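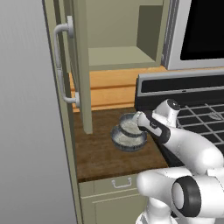
Week 4 handout: setting up the kitchen cell in simulation

Welcome back, and well done for getting through the joint-angle exercises, which I know were a bit of a slog. This week we leave the sums alone for a while and get the kitchen cell into a fit state to work in. Please read the whole handout before you start clicking on things. I say this every year and every year half the room has moved the stove by ten past two.

You will be using the Trernum kitchen, which lives in the shared folder under Kuster. Copy it to your own space first. The original is read-only, but the program will cheerfully let you edit it for an hour before telling you so when you try to save.

1. Checking the arm's base

Open the scene and select the base of the arm. Write down its position and the way it faces before you do anything else, in your lab book please and not on the back of your hand. If you nudge the base by accident (and it is very easily done, a stray drag with the mouse will do it) every taught position in the cell will be off by the same amount, and you will spend a miserable afternoon blaming the gripper.

Now run the arm slowly through its home move and watch the elbow. The stretch of counter beside the stove is not generous, and the arm has to come in over it without its lower links sweeping through the cabinet fronts. If you get a contact warning on the way, stop and raise the approach point a little. Don't turn the warnings off! I can see it in your log if you do.

2. Cabinet doors and drawers

Each door has a hinge limit and a friction value. Swing the tall cabinet's door open by hand and let go. It should stay where you leave it. If it drifts shut the friction is too low, so bring it up in small steps and try again. Do the same for the drawer under the counter - pull it out, leave it, and see whether it creeps.

3. Contact settings for the fingertips

Most of your time will go on this part, so do put the kettle on. Bowls are awkward customers. They are shallow, they slide, and when one is sitting in another the arm may tip the upper one up on its rim before it has any proper hold of it. Start from the default fingertip friction and do 29 trial grasps, noting for each whether the object stayed put, slipped or tipped. Then change one setting, only one, and do the same again. When the bowls behave, go on to the small object.
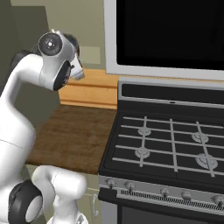 Figure 2. The small object held in the gripper above the back of the counter, to the left of the stove.

With something this light, too much closing force gives you a nervous sort of jitter in the simulation, and too little lets it sink slowly out of the fingers. Hold it clear of the counter for a slow count of 3 and look from two camera views, as the wrist can hide the fingers rather well.

4. Saving and handing in

Save your settings with the Sketden export, and put your results table alongside in the same folder. If the export stops with error 502, the Itunico server has gone to sleep again; wait a minute or two and have another go. Your own copy of the scene is quite safe in the meantime.

Bring your lab book next week, as we'll be comparing friction values across the group before we start on the stove knobs.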